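November, the day after the boxes came

Up at 6:30, at the hall before eight. Bright out already. I had the whole place in front of me and a list from last night that was too long, so I crossed half of it out over coffee.
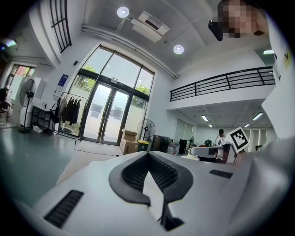
Morning

Started at the glass doors, which always get left for last. Did the panes with vinegar and water and went over the black frames with a damp rag. The transom windows above them I left alone. The tall ladder is still over at Clurkness and I don't trust the short one on that floor.

The floor took longer than I wanted. It shows every mop stroke, so I went over it with plain water and then again with a dry cloth on the pole. It looks fine from the balcony. From the doorway with the light coming in, less so. Shook out the white mat and put it back square to the doors.

The two cardboard boxes are from Drukolthorpe. I checked the delivery slip against the order and it says 215 hangers, which matches. I didn't open them. Once they're open they'll be all over the place, and the rack is full of dark clothes as it is. The rack should move away from the glass at some point. Coats fade.

Midday

Ate on the steps up to the balcony. Cheese sandwich, an apple. Called Zaidi about the air conditioner and waited on the line for 30 minutes. They want $952 for the service with the filters. I said I'd think about it. It's nearly winter and we have the pedestal fans for when it gets stuffy, so it can wait until spring.

Afternoon

Wiped down the black metal shelf and the white cabinet. Things get put down on that shelf and never move again. I threw out a roll of dried-up tape and some old Plirkow catalogs, and kept everything else for now. Dusted the fan grilles with a paintbrush, which works better than the cloth.

Left at 4:40. My back is sore from the mop. Tomorrow: hangers, trash out, ask about the ladder, buy more vinegar.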